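Home | Galleries | Workbench | Archive | Contact

Taped Table, Foam Cubes

2020-04-29
By the Grevgate workshop desk

The Grevgate layout table is the plainest piece of furniture in the Bodulberg room. It has a flat tan-brown top with a matte finish, and everything laid out on it is placed by grid square. The gallery for this table holds one picture so far. The notes with it cover the tape, the cubes and the numbering, in that order, and are meant for people who set up the table or file its sheets.

Purport is the name of the sorting and placing exercise the table is used for. A sheet gives a color and a square, and the cube of that color goes to that square. Sheets are filed under the table number, 1190. The Kwon table is filed separately under 3245 and has a different top, so sheets should not be swapped between the two.
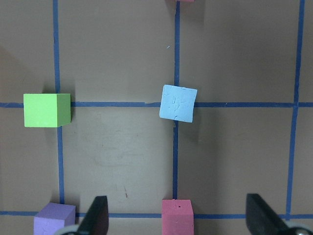 Photo: Grevgate workshop desk, Bodulberg

Grid. Five strips of blue tape, three running up the table and two across. The squares are large compared with the cubes. The strips were laid by eye and are not true: the left one wavers along its length and the right one leans. For Purport this is acceptable. A sheet names a square and never a distance, so a strip can drift a little without changing the result.

Tape. Medium royal blue, with edges that are slightly frayed and uneven. The overlaps show darker where strips cross, and this makes the junctions easy to find. When a strip is replaced, the old one is pulled back slowly and low to the surface. The new strip is pressed down from the middle outward. Residue is wiped off before the next strip goes on. A full relay of the grid takes nearly 20 minutes.

Cubes. Five, in foam, in different colors. Lime green is on the upper cross strip, just left of the junction. Light blue is directly on the center junction and turned slightly off the grid. Purple and pink are at the lower strip.

Placement on tape. A cube on a strip belongs to no square and is scored as open. A cube on a junction is scored the same way. Rotation is not scored. Sheets that call for a straight cube carry an R after the color.

Foam care. The faces mark if a cube is gripped hard at the corners. Cubes are stored in a single layer and kept away from the window. Dust comes off with a dry brush. Water is not used.

Numbering. Sheet 3416 is the current starting sheet for this table. Older sheets assume a grid with one more cross strip and will not match. They stay in the archive for reference and are due to be redrawn in July.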